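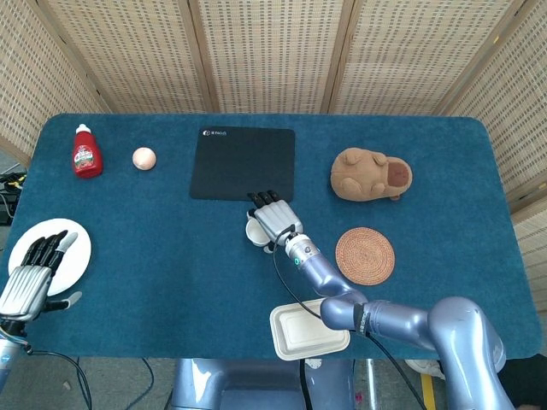

Sesitz Community Help > Manipulation Software Group > Perception and Planning

Two-arm tabletop setup: planner treats the woven screen as solid one minute and full of holes the next

Asked Nov 2, 2023. Tags: point-cloud, octree, planning-scene, head-camera

We run a two-arm robot at a table with a folding woven screen along the back and the right side. Depth comes from the head camera only. The planner is Kikesa with the default sampling settings, and the scene is built by the Pirzada octree node.

The weave has small gaps in it. In the occupancy map the screen comes out as a patchwork that changes with every update. Sometimes the right arm gets a sensible plan to the mouse pad at the back of the table. Sometimes the planner finds a "free" path with the elbow going through one of the panels on the right, and the execution monitor stops it when the next map arrives. And sometimes it says the start state is in collision and won't plan at all. The left arm, working over the plate, hardly ever has the problem.

Things I have tried:

Bigger voxels. The holes close up but then the ketchup bottle and the ball next to it become one lump.
Raising the hit probability. No real change.
Raising the planning attempts from 2 to 21. More plans succeed, and more of them go through the screen.

The start state error names the right wrist link and "octree". I do have self-filtering switched on. Is this a tuning problem or should I be doing it differently?

3 answers

Answer 1 (accepted)

You have two separate problems and I would deal with them separately.

The screen first. It doesn't move during a run, so don't ask the camera to find it each time. Put it in the planning scene as fixed boxes, one per panel, in the table frame. Make each box a bit thicker than the panel, towards the table. Then crop the point cloud to the table area before it reaches the octree node, so points from the screen never get in. With that done you can put the voxel size back to what it was and the bottle and ball should separate again.

If the screen gets folded or shifted between sessions, stick a marker on one of the panels and set the boxes from that at start-up. Don't update them while an arm is moving.

Now the start state. Your self-filter works from the robot model, and the model very likely has no cables in it. You have a black cable running from the right wrist down along the arm and across the table. Those points are left over after filtering, they turn into occupied voxels right beside the wrist, and the wrist link is then in collision with them. Increase the filter padding for the wrist and forearm links only. If you pad the whole hand you will lose whatever is close to the fingers, including that small white cup under the right hand.

Also check the order. The filter has to run before the crop if your crop node changes the frame. Ours published in the table frame with the old stamp and the filter silently did nothing.

Comment from asker: Boxes and crop done, the paths through the screen have stopped. Padding on the wrist helped with the start state but I still get it now and then when the elbow is well bent.

Reply: Cable again, I expect. The slack hangs in a different place when the elbow bends. Pad the upper arm link slightly as well, or clear the octree near the arm just before each plan request.

Answer 2

Increase the planning time. We had this on Grarkier and it was fixed with more time.

Comment: That won't help here. The planner is finding paths quickly, the map is wrong.

Answer 3

Agree with the first answer on the boxes. One addition on the map itself. A depth camera looking at a weave gets returns from the weave and returns from whatever is behind it, and every ray that passes through a gap clears the voxels along the way. So the same voxel can be marked and cleared within one update, and no probability setting will settle it.

I'd log the octree before and after each update and compare the occupied voxels in the screen region. On our cell the count went from 1000 to 232 between two updates with nothing moving. After cropping, that region should stay at zero - if it doesn't, the crop isn't being applied to the topic you think it is.

The flat things on the table (plate, coaster, mouse pad) are a different matter. If the table plane is removed with a generous tolerance they go with it. We add those as collision objects by hand too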